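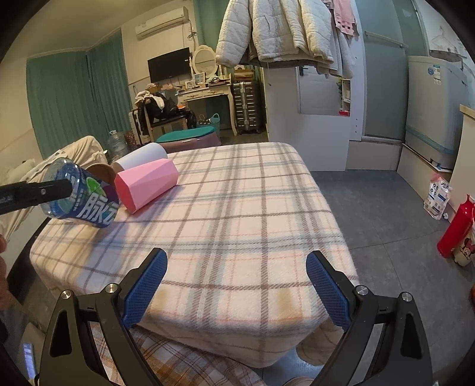
The Rented Room: what is in it, and what I would send back

Iolo Sayce asked me to write something nice about small rented rooms for the Duditz page. I have lived in four of them and I am not the person to ask for nice. I have done the captions my way, and Hortensia Aravena has cut the rudest ones.

The general claim, which you will find in every lettings leaflet from Tirkmont to the coast, is that one room can be a bedroom, a sitting room and a dressing room at once. I doubt it. I think it is a bedroom in which you also do everything else, mostly on the bed.

The blankets
Two plaids, one cream with grey, pale blue and pink stripes, the other orange and beige, hanging down towards the floor. People who sell bedding call this layering. I call it owning two blankets. I will admit the cream one is a good pattern and would go with nearly anything, which the orange one would not.

Cups on the bed
A pink faceted cup, a white one and a brown paper one, with a plastic bottle labelled 脉动 for company. Amanuel Kassa maintains that a blanket is a perfectly good table if you are careful. The pink cup is on its side. I rest my case.

The vanity
White, with an oval mirror, and covered in small things, a little picture frame among them. I have never believed in the vanity table as furniture. You buy it for the mirror and within a month it is a shelf. Shoshana Tillman says hers is used every morning, but she has also got a drawer unit, so it isn't a fair test.

The chair
Dark clothes, with a white garment in the pile. Every bedroom chair I have met has ended up like this. If you are thinking of buying one to sit on, save your money and put up a rail.

The television
Black, on the wall, with a white air conditioner higher up. Wall mounting does save floor space, I can't argue with that, and the vanity fits underneath. Whether anyone wants a mirror directly below the news is another matter.

Things hung up
A white quilted puffer jacket, a pink towel and another white garment, near the door. Florin Bucur wrote in to say that hanging things high is the best trick in a small room. Perhaps. I find that you stop seeing a coat once it is over your head, and then you go out without it.

Curtains, basket, ottoman
All teal, or teal on top in the ottoman's case, where the side is mauve. It looks like a scheme, and I am suspicious of schemes, but it does pull that end of the room together. The big water jug by the curtains has been spared.

The suitcase
Grey-black, standing beside the vanity. Bastos sent us 12 tips on storing a suitcase, and "put winter things in it" was four of them in different words. Mine lives by the wardrobe and has nothing in it but a smaller bag.

Captions last changed 19 November 2021. Kitchens are on the next page, and Hortensia is writing those.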